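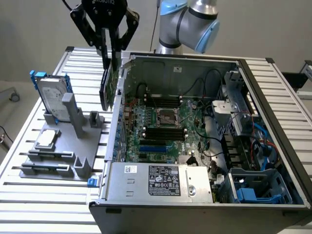 Chapter 4
Opening and Servicing a Desktop Tower

Most work on a desktop computer takes place inside the case, and most of it consists of removing one part so that another can be reached. This chapter covers the layout of a tower case, the order in which parts come out, and the order in which they go back. A tower is serviced lying on its side, with the side panel removed and the motherboard facing up, as in the opening photograph. In that position the expansion cards stand vertically in their slots, and a card is lowered or lifted straight, by its edges, without tilting. The power supply, the large metal box with the printed label, stays in the case during most jobs.

Before the panel is removed, the machine must be shut down, switched off at the power supply if a switch is fitted, and unplugged. Press the power button once after unplugging to drain the remaining charge. Touch bare metal on the chassis before handling any card or memory module. A wrist strap is preferred where the work will last more than a few minutes.

4.1 Parts and Their Positions

The motherboard is the reference for every other position in the case. Its rear connectors line up with openings in the back panel, and the expansion slots run at right angles to that panel. The processor sits in a socket under a metal retention bracket. On boards built for two or more memory channels, the memory slots are often split into banks on either side of the socket, and modules must be installed in the pairs given in the board manual. Drives are held in a cage or in removable carriers — the carriers are frequently made of colored plastic, and the color usually marks a part that can be released without tools.

Cables are the main source of error in reassembly. Data cables and power cables to the drives cross each other in a small space, and a cable routed over a slot will prevent a card from seating. Record the routing before anything is disconnected.

4.2 The Practice Machines

The exercises were developed by Gilles Langlois for the repair course at Otmont and revised in June 2022. They assume a full-size tower with at least one free expansion slot and one drive in a removable carrier. The course uses the Lornik 419, but any similar machine will serve. Screw sizes and slot names for other models should be taken from the maker's service sheet.

Students work in groups of 2. One handles the parts and the other keeps the removal sheet, and the roles change after each exercise.

Terms introduced in this chapter: back panel, carrier, drive cage, expansion slot, memory bank, retention bracket, seating.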